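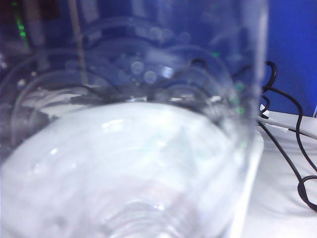
Prulham Glassware Episodes: README

Wrist-camera recordings from the Prulham bench, released with the faults left in. If you came for clean grasps of clear drinkware, the Wainwright set is next door in the same archive and you will be happier there. These are the episodes where the arm met a drinking glass and came away with the wrong idea.

Maintainer: Rosaura Yupanqui
Fault labels: Glenys Inskip, Remzi Dağdelen
Status: frozen, apart from typos

What went wrong

Our grasp planner, Mostach, asks the wrist camera how far away things are and then believes the answer. With a mug this is fine. With a clear glass at very close range, the wall fills most of the view and goes soft, and the depth estimate latches on to whatever it can find through it. On this bench that means the black cables, which come through the glass as a dark band of bent arcs and look far more solid than the glass does.

So Mostach concluded that the path ahead was clear, and that something interesting and cable-shaped lay farther back. It kept moving. The contact stop is supposed to catch this. The contact stop had been set by me, in April, for a heavy steel jug, and it regarded a drinking glass as a light breeze.

We lost 5 glasses before Dean Haslam walked over and pressed the red button with what I can only call feeling. There were no injuries. There was a long sweep-up and a short meeting.

Contents

2,000 episodes, of which 59 are labeled as faults. Each episode has wrist video, joint states, gripper width, commanded and measured force, and the planner's own opinion of how things were going. That last field is called confidence. It is highest in the episodes you would expect it to be lowest in, and we have left it that way for anyone studying optimism.

Fault labels

through_wall: depth locked on to something seen through the glass. Almost half the faults.
highlight_edge: a bright vertical highlight on the side of the glass was taken for the edge of a separate, thin object. The gripper tried to pick up the highlight. Results were poor.
base_as_table: the white tabletop seen through the thick base was read as open table, so the arm thought there was room to come down.
late_stop: contact was felt, but the stop came too late to be any use. Can appear alongside any of the above.
unclear: Glenys and Remzi disagreed and both had a point.

Known problems with the data

Reflections of lights show up as pale round blobs in the upper part of the glass in many episodes. They are not masked. An early detector counted them as objects and was very proud of itself.

The background is a blue panel over a white table and hardly changes. A model trained only on this set will learn a great deal about blue. Mix it with something else.

Cables on the table were not tidied between sessions. Brenda Hulme, who handles safety sign-off, asked for them to be tidied. Her note is kept in docs/notes.txt, along with her second note, which is shorter.

Force readings drift in 2 of the sessions, flagged force_drift. Please don't tune a stop threshold on those. I know someone who did, and I have to live with him.

What we changed

The contact threshold is now set per object class and refuses to load without one. Mostach slows down whenever the wrist view is mostly blur. A second depth check, borrowed from the Vumer branch, compares the estimate from farther out with the one up close and halts if they disagree. It halts quite a lot. People complain, and then they look at the bin where the broken glass used to go.

The fixes are in the planner repository and are not part of this release. Nothing recorded after them is included.

Use

Good for: failure detection, depth estimation on clear objects, testing whether your stop logic stops.
Not good for: imitation learning on the fault episodes, unless you also own a broom.

Please report label errors to Rosaura with the episode number and the time of the frame you mean. "The one with the glass" has been tried.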